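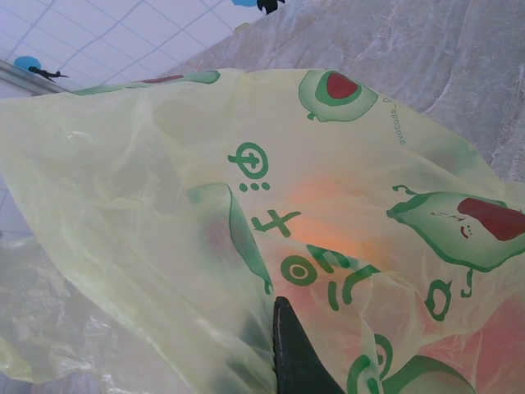

Thin Film Is Where Hand Guiding Earns Its Cost

We use cookies to improve your experience. Accept | Manage settings

Remote control is the cheaper way to collect demonstrations, and for rigid parts I would choose it again. Plastic bags are another matter. The film drapes over the finger, the print folds out of sight, and the contents show as a blur of color. An operator working from video alone has little to judge grip by.

Savita Joshi and I recorded 172 bag demonstrations at Burlow, 29 of them by remote control. I discarded most of the remote ones - the operators squeezed too hard and paused too long. A policy copies the pauses too. Teams with soft packaging should budget for hands on the arm.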